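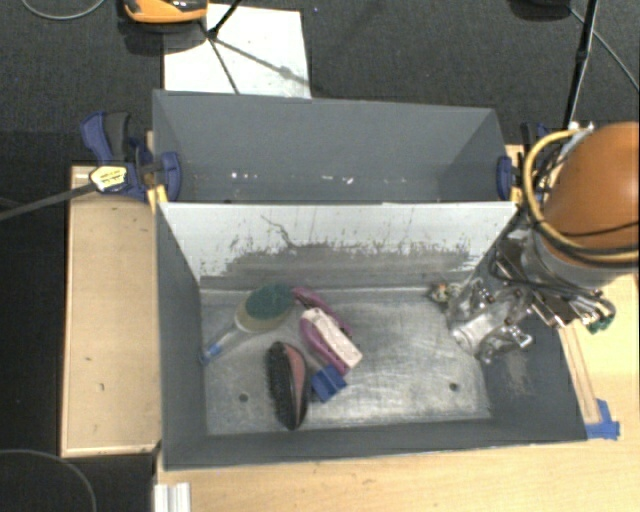
파라치(Farach) 청소년 홍보대사 대회 학부모 설명회 발표 메모
무대에 서겠다는 아이 옆에서, 어른은 무엇을 하면 좋을까
장소: 파미(Fahmy) 회관 작은 강당, 저녁 7시

들어가며

(마이크 확인. 뒤쪽까지 들리는지 꼭 물어볼 것. 지난번에는 묻지 않고 시작했다가 뒷줄 분들이 한참을 손짓하셨음.)

안녕하세요, 저녁 드시지도 못하고 오신 분들 계시죠? 문 옆에 떡이랑 보리차를 좀 가져다 두었으니까 중간에 일어나서 드셔도 괜찮아요. 저도 이야기하다가 목이 마르면 가서 한 잔 따라 올 테니까 서로 눈치 보지 않기로 해요.

저는 이 대회에서 아이들 준비 모임을 맡고 있습니다. 무대 위에 서 본 적도 있고, 딸을 무대에 올려 보내고 객석에서 손에 땀을 쥐어 본 적도 있어요. 둘 중에 뭐가 더 힘드냐고 물으시면 저는 망설이지 않고 객석이라고 대답합니다. 무대 위에서는 할 일이 있잖아요. 걸어야 하고, 웃어야 하고, 다음 말을 생각해야 하고. 객석에 앉은 엄마 아빠는 그 시간 내내 숨을 참는 것 말고는 할 게 없어요. 그러니까 오늘은 그 숨 참는 분들을 위한 시간이라고 생각하고 왔습니다.

신청서 작성법은 나누어 드린 종이에 다 적혀 있으니 집에 가셔서 천천히 보시고요. 오늘은 종이에 적기 어려운 이야기를 하려고 해요. 집에서 오가는 말, 옷, 무대 질문, 그리고 떨어진 날 저녁에 대해서요.

(여기서 잠깐 멈추고, 처음 오신 분 손 들어 보시라고 하기. 많으면 다음 부분을 천천히.)

이 대회가 어떤 자리인지

처음 오신 분들을 위해서 조금만 설명드릴게요. 파라치 청소년 홍보대사 대회는 우리 동네 고등학생 나이의 아이들이 나와서 자기가 한 해 동안 알리고 싶은 주제를 소개하는 자리입니다. 예전에는 이름도 달랐고 분위기도 많이 달랐어요. 제가 나갔을 때는 키와 몸무게를 적는 칸이 신청서 맨 위에 있었답니다. 이름보다 조금 아래, 학교보다는 위에요. 지금 생각하면 그걸 왜 적었을까 싶은데 그때는 저도 아무 의심 없이 적었어요. 몸무게는 조금 줄여서 적었고요. (웃음 기다리기)

지금은 그 칸이 없습니다. 수영복 순서도 오래전에 사라졌어요. 대신 아이가 고른 주제를 발표하는 순서가 있고, 현장에서 질문을 받는 순서가 있고, 다 같이 무대를 걷는 순서가 있습니다. 걷는 순서는 채점을 하지 않아요. 이 말씀을 드리면 그럼 왜 걷느냐고 물어보시는 분들이 계신데, 아이들이 좋아해요. 정말 좋아합니다. 음악이 나오고 할머니 할아버지가 이름을 크게 불러 주시는데 그걸 어떻게 빼겠어요.

올해는 무대에 설 수 있는 자리가 30명입니다. 더 늘리자는 말도 해마다 나오는데, 분장실이 좁아서 더는 무리예요. 신청한 아이가 그보다 많으면 주제 소개글을 읽고 정합니다. 사진은 받지 않아요. 작년에 어느 어머님께서 사진관에서 찍은 고운 사진을 봉투에 넣어 보내 주셨는데, 제가 그대로 다시 돌려드리면서 어찌나 죄송하던지요. 혹시 준비하고 계셨으면 그 사진은 거실에 걸어 주세요.

집에서 오가는 말

(이 부분이 오늘 제일 길다. 서두르지 말 것. 물 한 모금 마시고 시작.)

자, 제가 제일 하고 싶었던 이야기예요.

아이가 대회에 나가겠다고 하면 집안 어른들이 한마디씩 보태시죠. 잘할 거라고도 하시고, 공부는 언제 하느냐고도 하시고. 그런데 그 사이사이에 몸 이야기가 아주 자연스럽게 끼어듭니다. "그럼 이제 밤에 라면은 못 먹겠네." 이런 말이요. 하시는 분은 농담이에요. 사랑이 담겨 있는 것도 알아요. 저희 시어머니도 그러셨고 저도 딸한테 그랬어요. 딸이 신청서를 냈다고 하길래 축하한다고 안아 주고는 바로 다음 말이 "살 좀 빠졌나?"였거든요. 칭찬이라고 생각하고 한 말이었어요.

그날 저녁에 딸이 밥을 반 남겼습니다. 다음 날도 남겼고요. 저는 긴장해서 그런 줄만 알았어요. 한참 지나서 딸이 그때 이야기를 해 주는데, 엄마가 빠졌냐고 물어봐서 아, 빠져야 하는 거구나 했다는 거예요. 저는 그 말을 했다는 것도 잊고 있었는데 말이에요.

(여기서 천천히. 서둘러 위로로 넘어가지 말기.)

그래서 준비 모임에서는 약속을 하나 정했어요. 모임 방에 들어오면 아이 몸에 대해서는 칭찬도 하지 않기. 나쁜 말을 하지 말자는 데에는 다들 고개를 끄덕이시는데, 칭찬도 하지 말자고 하면 다들 갸우뚱하세요. 예뻐졌다는 말도 안 되느냐, 다리가 길어 보인다는 말도 안 되느냐. 네, 대회가 끝날 때까지는 좀 참아 주세요. 날씬해졌다고 칭찬을 받은 아이는 다음번에 그 말을 못 들으면 무슨 일이 생긴 줄 알거든요. 옆에서 듣고 있던 아이는 자기한테는 왜 그 말을 안 해 주나 생각하고요.

그러면 무슨 말을 하느냐. 할 말이 없어서 어색하다고들 하시니까 제가 모임에서 들은 좋은 말을 몇 개 적어 왔어요.

"아까 그 부분에서 목소리가 커져서 좋더라."
"그 이야기는 나도 처음 들었네. 어디서 알았어?"
"넘어질 뻔했는데 그대로 걸어가는 거 보고 내가 박수 칠 뻔했다."
"오늘 피곤해 보이는데 연습은 내일 할까?"

(읽을 때 과장하지 말고 평소 목소리로.)

마지막 말은 어느 아버님이 하신 말인데 저는 그게 참 좋았어요. 그 집 아이가 모임에 와서 아빠가 연습을 쉬라고 했다면서 얼마나 으쓱해하던지!

그리고 저울 이야기요. 욕실에 체중계가 있는 댁이 많으실 텐데, 대회 준비하는 동안 베란다로 옮겨 두시면 어떨까 합니다. 꼭 버리시라는 건 아니고요. 저희 집 것은 그때 신발장 위로 올라갔다가 지금까지 거기 있어요. 위에 우산이 얹혀 있습니다.

한 가지는 진지하게 말씀드릴게요. 아이가 끼니를 자꾸 거르거나, 먹고 나서 오래 화장실에 있거나, 좋아하던 음식을 갑자기 무섭다고 하면 대회 핑계로 넘기지 마시고 병원이나 학교 상담실에 먼저 물어봐 주세요. 저는 준비 모임을 돕는 사람이지 의사가 아니어서 그런 걸 판단해 드릴 수 없어요. 대회는 내년에도 있어요. 준비하다가 쉬겠다고 해도 저희는 서운해하지 않고, 참가 자리가 다음 해로 넘어가게 해 드립니다. 이유도 적지 않으셔도 돼요.

남자아이들 이야기도 잠깐만요. 몇 해 전부터 남학생도 나오는데, 이 친구들은 몸 걱정을 입 밖에 잘 안 냅니다. 그냥 단백질 가루 통을 들고 와요. 마른 게 싫어서, 어깨가 좁아 보여서 그렇대요. 아들 가진 분들도 방금 드린 이야기를 남의 집 일로 듣지 말아 주셨으면 해요.

옷 이야기

(시계 보기. 여기까지 길었으면 구두 이야기는 줄여도 됨.)

이제 조금 가벼운 이야기로 갈게요. 사실 제일 많이 물어보시는 게 옷이죠. 얼마짜리를 사야 하느냐고요.

안 사셔도 됩니다. 프레타치(Pretach)라고, 우리 준비 모임에서 꾸리는 나눔 옷장이 있어요. 졸업한 아이들이 두고 간 드레스도 있고 정장도 있고, 누가 결혼식 때 한 번 입고 기증하신 한복도 있습니다. 빌리는 값은 한 벌에 3,000원이에요. 이 돈은 세탁소로 갑니다. 세탁은 저희가 맡기니까 집에서 빨지 말아 주세요. 작년에 반짝이가 달린 드레스를 세탁기에 돌리신 분이 계셨는데, 그 댁 수건에서 지금도 반짝이가 나온다고 하시더라고요.

옷장에서 고를 때 부탁드리고 싶은 게 있어요. 옷에 달린 치수표를 저희가 다 떼어 놓았습니다. 대신 색실을 묶어 두었으니까 그냥 들고 가서 입어 보면 돼요. 앉아 보고, 팔을 머리 위로 올려 보고, 계단을 한 번 올라가 보고요. 숨이 편하면 그 옷입니다. 지퍼가 안 올라가면 옷이 안 맞는 거예요. 말은 꼭 그렇게 해 주세요. "네가 안 맞네" 하지 마시고 "이 옷이 안 맞네" 하고요. 우리말이 이런 데서 참 묘해서 한 끗 차이인데 아이 얼굴이 달라집니다.

수선은 말틱(Maltik) 재봉 교실 분들이 도와주세요. 말틱은 회관 뒷골목에 있는 동네 공방이고요, 밑단과 어깨끈 정도는 그 자리에서 해 주십니다. 품을 늘리는 것도 부탁하면 해 주시는데 천이 있어야 하니까 대회 바로 앞에 가시면 곤란하세요. 11월에는 그분들도 김장 때문에 바쁘시니 되도록 그 전에 다녀오시면 좋겠습니다. 빈손으로 가셔도 되지만 귤 한 봉지 들고 가시면 굉장히 반가워하십니다.

구두는 굽이 있든 없든 상관없어요. 운동화도 됩니다. 작년에 흰 운동화를 신고 걸은 아이가 있었는데 객석에서 환호가 제일 컸어요. 새 구두를 신는다면 집에서 양말 신고 며칠 길들이고 오게 해 주세요. 뒤꿈치에 붙이는 밴드는 분장실에 넉넉히 둡니다.

화장은 각자 알아서 합니다. 안 해도 되고, 하고 싶으면 하고요. 조명이 세니까 진하게 해야 한다는 말이 돌아다니는데 우리 강당 조명은 그렇게 세지 않아요. 천장 등 가운데 하나는 자꾸 깜빡거려서 오히려 어두운 편입니다. 고쳐 달라고 말씀은 드려 놓았어요.

무대 발표와 질문

(떡 드시라고 한 번 더 말씀드리기.)

발표는 한 사람에 2분입니다. 짧죠? 그런데 서 보면 깁니다. 집에서 연습할 때는 아이가 원고를 외우고 부모님이 시간을 재 주시는 경우가 많은데, 저는 외우는 걸 권하지 않아요. 외운 아이는 한 문장이 빠지면 그다음이 다 같이 사라지거든요. 손바닥만 한 종이에 꼭 하고 싶은 말의 첫마디만 적어서 들고 올라가도 됩니다. 종이를 봤다고 점수를 깎지 않아요.

주제는 아이가 골라야 합니다. 이건 제가 해마다 말씀드리고 해마다 걱정해요. 소개글을 읽다 보면 이건 아버님이 고르셨구나 싶은 글이 있어요. 세계 평화라든가, 국가의 장래라든가. 물론 중요하죠. 그런데 그 아이한테 쉬는 시간에 물어보면 자기 동네 버스가 너무 일찍 끊겨서 친구랑 연극 동아리를 못 한다는 이야기를 눈을 반짝이면서 한참 해요. 그 이야기를 무대에서 하면 얼마나 좋을까 싶은 거죠. 재작년에는 할머니랑 둘이 사는 아이가 나와서 할머니 보청기 이야기를 했어요. 건전지 갈아 끼우는 법을 자기만 알아서 수학여행을 갈지 말지 고민했다고요. 그 이야기를 듣고 동네 어르신 모임에서 연락이 왔고, 지금은 그 아이가 가끔 가서 어르신들께 건전지 가는 법을 알려 드리고 있답니다.

현장 질문은 저희도 미리 알려 드릴 수 없어요. 다만 어떤 질문을 안 하는지는 말씀드릴 수 있습니다. 남자친구나 여자친구가 있는지, 부모님이 무슨 일을 하시는지, 거울을 보면 어디가 제일 마음에 드는지. 마지막 질문은 예전에 단골이었어요. 저도 받았고요. 저는 눈썹이라고 대답했습니다. 왜 눈썹이라고 했는지는 지금도 모르겠어요. (눈썹 한 번 만지기. 웃음 나오면 기다리기.)

집에서 질문 연습을 도와주시려면 저녁 드시면서 그냥 물어봐 주세요. 심사하는 자세로 맞은편에 앉으시면 아이도 면접처럼 굳어 버려요. 설거지하면서 등을 보이고 물어보시는 것도 아주 좋습니다. 오늘 누가 웃겼는지, 급식실에서 뭘 바꾸고 싶은지, 동네에 빈 가게가 하나 생기면 뭐가 들어왔으면 좋겠는지. 그리고 아이가 "잘 모르겠어요"라고 하면 그것도 대답으로 받아 주세요. 무대에서 모르겠다고 한 다음에 자기 생각을 한마디 덧붙이는 아이를 심사 보시는 분들이 참 좋아하십니다.

휴대전화와 댓글

(올해 새로 넣은 부분. 아직 말이 손에 안 익었으니 메모를 봐도 됨.)

이건 제가 나갔을 때는 없던 걱정이에요. 무대 영상이 그날 밤에 바로 돌아다니잖아요. 좋은 말이 많지만 그렇지 않은 말도 섞여요. 대회 공식 계정의 댓글은 저희가 닫아 두었습니다. 그래도 개인 계정까지는 저희가 어떻게 할 수가 없어요.

그래서 부탁은, 부모님들도 다른 집 아이 얼굴이 나온 사진은 그 집에 물어보고 올려 주세요. 자기 아이 사진도 아이한테 물어봐 주시고요. 엄마 눈에는 다 예쁜데 아이 눈에는 눈 감은 사진이에요. 저는 딸한테 열 장을 보여 주고 한 장을 허락받습니다. 그 한 장도 단체 사진인데 딸이 제일 뒤에 있어요.

만약에 안 좋은 댓글을 보셨으면 대신 싸우러 들어가지 마시고, 화면을 저장해서 저희한테 보내 주세요. 마음은 알아요. 저도 새벽에 답글을 길게 썼다가 지운 적이 있어요. 아이가 먼저 봤다면 별것 아니라고 하지 마시고 일단 속상했겠다고 해 주시면 됩니다. 그다음에 같이 산책을 하시든 치킨을 시키시든요.

대회 당일

아이들은 점심을 먹고 모입니다. 꼭 먹여서 보내 주세요. 긴장해서 못 먹겠다고 하면 주먹밥이라도 가방에 넣어 주시고요. 분장실에는 바나나, 물, 크래커가 있습니다. 굶고 조명 아래 서 있다가 어지러워한 아이가 전에 있었어요. 다행히 의자에 앉아 주스를 마시고 금방 괜찮아졌지만 저는 그날 집에 가서도 잠을 못 잤습니다.

시작하기 전 15분 동안은 분장실 문을 닫습니다. 부모님도 못 들어오세요. 야박하다고 하시는 분들이 계신데, 그 시간에 아이들끼리 손을 잡고 둘러앉아서 떠들기도 하고 노래도 부르고 그래요. 저도 들어가지 않고 문 앞에 서 있습니다. 안에서 무슨 이야기를 하는지는 저도 몰라요. 나올 때 보면 처음 만난 날이랑은 영 다른 얼굴들이에요. 물건을 깜빡하셨으면 문 앞에 있는 저한테 주시면 전해 드릴게요.

객석에서는 다른 아이들 이름도 불러 주세요. 응원 오실 분이 없는 아이도 있거든요. 순서지에 이름이 크게 적혀 있으니 보고 부르시면 됩니다. 작년에 목청 좋으신 할아버님 한 분이 끝까지 한 명도 빼지 않고 불러 주셨는데, 올해도 꼭 와 주셨으면 해요.

꽃다발은 끝나고 로비에서 주세요. 무대로 올라오시면 줄이 엉킵니다.

떨어진 날 저녁

(목소리 낮추고. 이 부분은 농담 넣지 않아도 됨.)

홍보대사로 뽑히지 않는 아이가 훨씬 많습니다. 그러니까 여기 계신 분들 대부분은 그날 저녁에 상을 받지 못한 아이와 같이 집에 가시게 될 거예요.

차 안에서 무슨 말을 해야 하나 많이들 물어보세요. 심사가 이상했다고 하면 아이 편을 들어주는 것 같지만, 뽑힌 아이가 바로 얼마 전까지 손잡고 있던 친구잖아요. 내 눈에는 네가 일등이라는 말도, 하시는 마음이야 제가 백번 알지만 아이는 그 말을 들으면 대답할 말이 없대요. 저희 딸이 그랬어요. 그때 제가 잘한 게 딱 하나 있다면 집으로 바로 가지 않고 국숫집에 들른 거예요. 드레스 위에 점퍼를 걸친 채로 앉아서 비빔국수를 먹었는데, 딸이 한참을 먹기만 하다가 갑자기 걷는 순서 때 앞 친구 치마를 밟은 이야기를 하더라고요. 그러고는 둘이 웃다가 울다가 했어요. 가게 이모님이 만두를 한 접시 그냥 주셨고요.

다음 날 바로 옷을 반납하러 오실 필요는 없습니다. 며칠 걸어 두고 보고 싶어 하는 아이도 있고 꼴도 보기 싫다는 아이도 있어요. 꼴도 보기 싫다고 하면 부모님이 혼자 오셔도 됩니다. 옷장 앞에 바구니를 놓아둘게요.

뽑힌 아이 부모님께도 한 말씀 드리면, 한 해 동안 행사가 꽤 있어요. 개학식에도 가고 시장 축제에도 가고요. 시험 기간에는 저희가 일정을 넣지 않는데 그래도 겹치면 시험이 먼저입니다. 못 가겠다는 말은 아이가 직접 하게 해 주세요. 저한테 전화해서 "못 가겠어요" 하는 그 한 통이 어떤 아이들한테는 무대보다 어렵더라고요.

질문 받기

(손이 바로 안 올라오면 아래 질문을 먼저 꺼내기. 매번 나오는 것들.)

안경을 써도 되는지. 됩니다. 교정기도 되고 깁스도 되고요. 목발 짚고 걸은 아이도 있었어요. 휠체어를 타는 아이가 있으면 경사로를 미리 맞춰 놓으려고 하니 신청할 때 알려만 주세요.

전에 떨어졌는데 또 나와도 되는지. 그럼요! 나이만 맞으면 몇 번이든 괜찮아요. 주제를 바꿔도 되고 그대로 가지고 나와도 됩니다.

학원을 다녀야 하는지. 저는 다니지 마시라고 말씀드려요. 준비 모임이 있고, 모임은 무료입니다. 걸음걸이를 배우고 싶다면 복도에서 같이 연습해요.

아이는 나가고 싶어 하는데 할머니께서 반대하신다면. 할머니를 준비 모임에 한 번 모시고 오세요. 제가 차 한 잔 드리면서 이야기 나누겠습니다. 그렇게 오셨다가 프레타치에서 단추를 달고 계신 할머니가 두 분 계세요.

부모가 더 나가고 싶은 것 같은데 어떡하느냐. (작년에 어느 아버님이 이렇게 물어보셨음. 아주 좋은 질문이었으니 안 나오면 내가 꺼낼 것.) 아이한테 "안 나가도 돼"라고 한 번만 말해 보세요. 그때 아이 어깨가 내려가는지 보시면 됩니다. 어깨가 내려가면 올해는 같이 객석에서 보시고요.

(마치기 전에: 신청서 남은 것 입구에 두기. 떡 남으면 싸 가시라고 하기. 회관 의자는 접어서 벽 쪽으로 부탁드리기. 프레타치 옷장 구경하실 분은 끝나고 저를 따라 복도 끝으로.)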